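Hanging Heavy Things on Hollow Walls: progress report to the Brurkness Fund
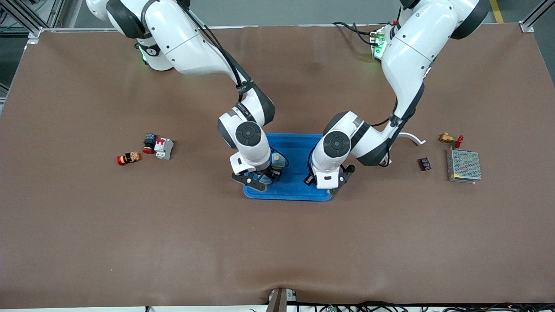

Page last changed: 16/07/2025

Hi Aníbal, and hello to everybody else at the Fund who reads these. You asked for something shorter than the January report, so I'll skip the history and get going.

The big news first: the anchor testing is finished! We set out to pull 534 anchors out of plasterboard, old lath and plaster, and hollow brick, and every single one of them is now out and logged. The last batch was the lath and plaster, which I'd been putting off (it makes an unbelievable mess, and my shop vac has never forgiven me). Plara toggles did well in half-inch drywall and a good deal less well in the thinner stuff people find in older trailers and basement remodels. The Griltex screw-in kind are lovely for a towel bar or a small shelf, but I wouldn't put a wall cabinet on them, and the guide now says so in plain words on its first page.

I changed one thing from the plan you approved. We were going to test every anchor with a straight pull, directly away from the wall. Gervásio Xavier, who runs the pull rig, kept pointing out that a shelf bracket doesn't load an anchor that way. The load mostly hangs down, and then the top screw gets levered outward when somebody leans on the front edge. So we did the straight pull on all of them and then repeated the heavier sizes using a bracket with an arm on it. It took longer, but the results are much closer to what goes wrong in people's houses, and I'd do it again.

The bracket tests also pushed the spacing advice to the front of the guide. A long shelf on two brackets was the most common setup in the photos readers mailed in, and it's the one I worry about most. I've added a page on finding studs with a magnet (you slide it along until it grabs a drywall screw) and another on what to do when the studs are nowhere near where you want the shelf. The short answer is a ledger board, screwed to whatever studs you do have, painted to match the wall. It's old-fashioned and it works.

Now the guide itself. Of the six chapters, 4 are laid out and proofread. The tile chapter is written but I'm not happy with it. It spends too long on drill bits and not nearly long enough on stopping the bit from skating across the glaze, and that's the part people ask me about. The chapter on taking anchors out and patching the holes is still a pile of notes. I have all the photos for it, though, so it should go quickly once I sit down.

The Saturday-morning style workshops I described in the proposal have turned into evening ones, mostly on account of when the hall is free. We've had 110 people through so far. They each get a square of drywall on a frame, a drill, a handful of anchors and something heavy to hang. The best moment is always when a person who came in saying they couldn't do this sort of thing hangs a mirror and then doesn't want to let go of the drill – I love it every time. We did run short of drill bits in the spring, so I bought a second set of masonry bits and charged it to supplies.

Money. We've spent $2,139 of the materials budget, most of it on board, lumber and anchors. The rig repair came out of that too (a sheared pin and a new load cell cable, both from Karppinen, who shipped fast and didn't overcharge us). Printing hasn't been touched yet. I'd like to move a little from travel to printing, as I've hardly traveled at all and the color pages cost more than I'd guessed. Aníbal, could you tell me if that needs a form or if your okay by email will do?

A couple of things are running behind. The Spanish version hasn't started, and it can't until the tile chapter is done. The weight table also needs another look. Gervásio and I disagree on the safety margin: he wants to print a quarter of the failure load and I'd go with a fifth for anything hung over a bed or a couch. We'll probably end up printing mine, with his figure in the notes for people who like to know – but I'd be glad of your opinion before it goes to layout.

Next up for me is the tile chapter, then the patching one, then a full read-through with the drill in my other hand to make sure the steps are in the right order. The test log is in the shared folder, sorted by wall type, with the lath and plaster results on the last tab.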